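How Does a Robot Pick Up a Book?

Picking up a book is so easy for you that you probably can't remember learning how. Your fingers slide under the cover, your thumb comes down on top, and up it goes. For a robot, though, a book is a real puzzle! It is flat, it can be slippery, and it loves to flop open just when you'd like it to stay shut.

At Plastudstead, the workshop where Ramiro Nieto and Dwayne Sorensen test robot hands, there are always a few books lying about for exactly this reason. A robot's hand is called a gripper, and grippers come in lots of shapes. Some have two fingers, some have more, and some have no fingers at all and hold on by suction, a bit like a vacuum cleaner.
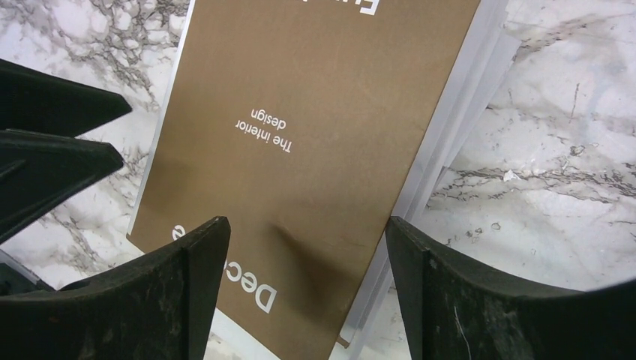

Ramiro likes to start with the fingertips. If they are too smooth, the book slips away. If they are too thick, they can't get underneath it, and they just push it across the table (you can try this yourself with your hands in big winter mittens). A soft paper cover is trickier than a hard one, too, because it bends when you squeeze it.

Then there is the question of seeing. A camera close to the gripper moves along with it and gets a very near view of whatever the robot is reaching for. A camera that stays still, off to the side, can see the whole table but misses the tiny details. Many robots use both, and a computer called the controller has to make sense of all of it and tell each motor how far to turn.

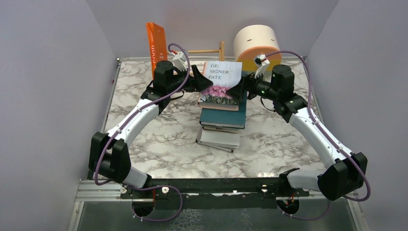

Two arms can make the job easier, but they have to work as a team. Think of carrying a big tray with a friend: if one of you goes faster, everything slides off! With a stack of books the trick is to lift one and leave the others alone. A white book with pink flowers on its cover is tilted up between the two grippers, and the rest of the pile is still underneath it. If one arm squeezed too hard, or too soon, it could knock the whole lot sideways.

Dwayne says a good test is one you do over and over, 200 times if you can stand it, changing only one small thing at a time.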